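Fengying Yan
Thread, 9 October 2026

Our team song had its anniversary last winter and I never wrote down how it came about. I was there for most of it, so I'm going to do it now. This will be a few posts.

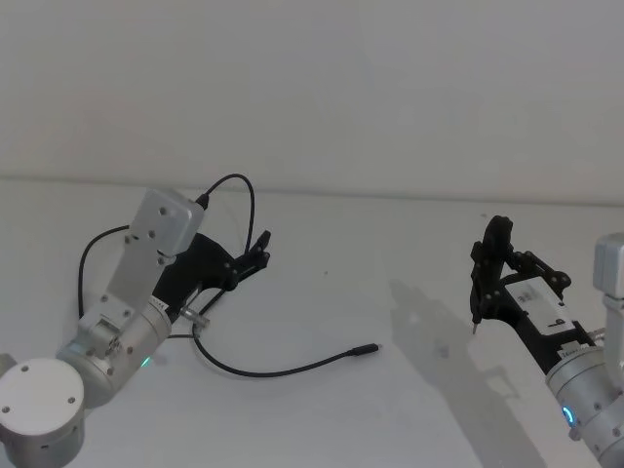 I was the overnight board operator at the AM station in Gullulitz. That meant I ran the commercials, read the weather and answered the phone. The hockey broadcasts came through us too, so on game nights I came in early and ran the board for those.

The team was the Gullulitz Millers. Minor league, low budget, and bad for as long as I had lived there. They played in the Kaimal, an old barn of an arena that held more people than the team usually drew. You could hear single conversations on our crowd mic.

That season they started winning in December and didn't stop. By February you had to buy tickets ahead. The grocery store put a sign in the window. Our morning host, who had made fun of the team for years, started saying "we" when he talked about them.

Our program director decided we needed a song. Every other station in the league seemed to have one. Most of them were a current hit with the player names dubbed over the chorus. We couldn't do that because our lawyer, who was also our general manager's cousin, told us not to.

So he held a contest. Send in a cassette, win two season tickets and a jacket. He gave it one week.

We got 129 cassettes. I know the number because I had to log them. Name, phone, title, running time, all by hand on the same sheets we used for commercials.

A lot were people singing over other people's records. One was a man reading the roster over an accordion. One was a church choir and it was very good, but it ran eleven minutes. One had a dog on it the whole way through. I listened to every tape because overnights are long.

I made a short list of four. The program director listened to two of them and said fine, pick one.

I picked "Stay on Your Feet" by a band called Gutgate. They were three guys and the drummer's sister, who sang. They played weddings and the bowling alley. The tape was recorded in the back of the Stutard furniture warehouse, where the bass player loaded trucks.

The song is simple. Verse, chorus, verse, chorus, chorus. The words don't mention hockey at all. The only local thing in it is a line about the bridge being up, which you would only get if you had been late to something because of that bridge.

We played it for the first time at the end of the morning show. The phone lit up, and half the calls were complaints. People thought it should say the name of the team. One caller wanted his tape back if this was what had won.

The program director wanted to pull it. I asked him to leave it in the overnight rotation at least, and he said he didn't care what I did overnight. I played it once an hour.

What changed things was the arena. The guy who ran the sound at the Kaimal listened to me on his drive home from a second job. He asked for a copy. I dubbed him one on a cart and he transferred it himself, a little fast, so at the arena it was always a bit higher than on the radio. People from Gullulitz still sing it in the higher key.

He played it during a long delay while they fixed a pane of glass. There was nothing else going on, so people listened. The third time through the chorus they stood up, because the song tells you to. After that he played it at every second intermission.

The band had 200 cassettes made and sold them out of a cardboard box by the pretzel stand. They sold out in one night. They had more made with a different cover, so if you have one with the blue cover, it's from the first batch. Mine is the second batch. I gave my blue one to my brother-in-law and I would like it back.

The Millers got to the final and lost it. Last game, at home, in overtime. People remember that the song was played after the loss and everyone stayed and sang. I was at the station running the board and I can tell you what went out over the air. The song played, and some people sang. A lot of people were leaving. You can hear seats going up.

I don't mind that people tell it the other way. I just wanted to put down what was on the tape.

The station kept that tape for a while. When the building was sold, the new owners cleared out the back hall and most of the reels went. I took home the contest log and one box of carts. The log is in my closet.

Gutgate broke up a couple of years later. The singer moved away and taught school. The bass player stayed at Stutard until it closed. I ran into him once and he said they never got a royalty payment, and that he hadn't expected one. They did get the season tickets. There were two tickets and four people in the band, so they took turns.

The team folded and another one came in under a different name. The new team has its own music. Around the third period somebody in the upper rows usually starts "Stay on Your Feet" anyway, and the older sections pick it up.

A few people have asked who wrote it. The label says Gutgate and that's all I know. On the entry form under "songwriter" it says "all of us."

If you sent in a tape to that contest, message me your name and I'll look you up in the log. I can tell you your title and your running time. I don't have the tapes.

We use cookies to keep you signed in and to remember your settings. Accept | Manage choices

More from Fengying Yan
The night the transmitter froze
What we played during rain delays
How to read a commercial log
Organists I have worked with
The Kaimal scoreboard, before and after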